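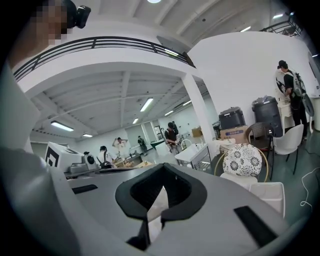
Most evenings the old showroom at Erkarcombe is full by seven. Matilde Brandão's group builds hand-held grippers there, working between borrowed chairs and cardboard boxes. Each one takes 8 hours to assemble.

"The jaws were the slow part," says Brandão. "We went through 10 versions." 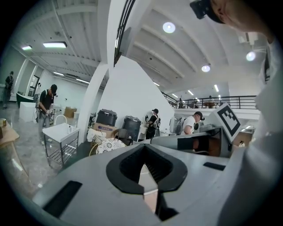 Checking a gripper on the workshop floor at Erkarcombe.

The marker cards are printed on site – cheap, and easy to replace.

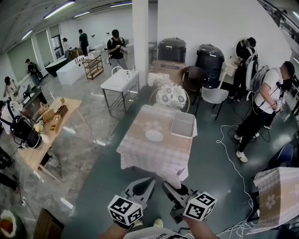
What it costs

Parts for a pair come to £105.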